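Search this site Search Go

Duvet cover

A duvet cover is a removable fabric bag that goes over a duvet (also called a continental quilt) and is washed in its place. It is closed along one edge, usually the bottom, with buttons, press studs, a zip or ties. Most are sold with one or more matching pillowcases. In many homes the cover has taken over from the top sheet and blankets, as the bed can then be made by shaking out a single item.

Materials

Cotton is the most common material, either on its own or mixed with polyester. Percale is a plain weave with a crisp feel, while sateen is smoother and has a slight sheen. Linen covers are heavier and crease easily, and many people leave them unironed. Brushed cotton, or flannelette, is sold mainly from November onwards. Polyester blends dry faster and crease less than pure cotton.

Thread count is the number of threads in a square inch of cloth. Figures as high as 1,000 appear on packaging, but the way threads are counted varies between makers. A good single-ply percale can have a count of 254 and wear for many years.

Creasing

A cover comes out of the wash with creases running in several directions, more so if the drum was full or the cover was left in it after the spin. White cloth shows them as soft grey shadows. Shaking the cover out while damp and pulling the hems straight removes many of the shallow folds. Deeper ones need a hot iron or a night or two on the bed.

Cloth that is pinched and lifted at one point forms a tight cluster of folds at the grip, with small creases spreading outward from it. Holding a cover by two corners spreads the weight and lets the panel hang flat. 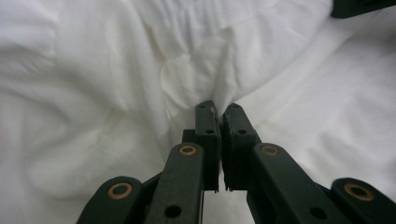

Putting on a cover

There are two usual methods. In the first, the cover is turned inside out and the hands are pushed through to the far corners. These are used to grip the top corners of the duvet, and the cover is then shaken down over it.

In the second, known as the roll or burrito method, the inside-out cover is laid on the bed with the duvet on top. Both are rolled up together from the closed end, the opening is turned over the ends of the roll, and the whole is unrolled.

Some covers have ties inside the corners. The Konier pattern, a cover with loops at all four corners, was described by Uzma Tarar in a household guide published by Gunemby. The guide compared 437 covers, and more than half had no inside fastening at all.

Washing

Care labels differ, and the label should be followed. White cotton can often be washed at 60 degrees. Fastenings are best done up first, or small items in the same load will work their way inside.

See also: Bed sheet, Pillowcase, Valance, Blanket

Last updated: November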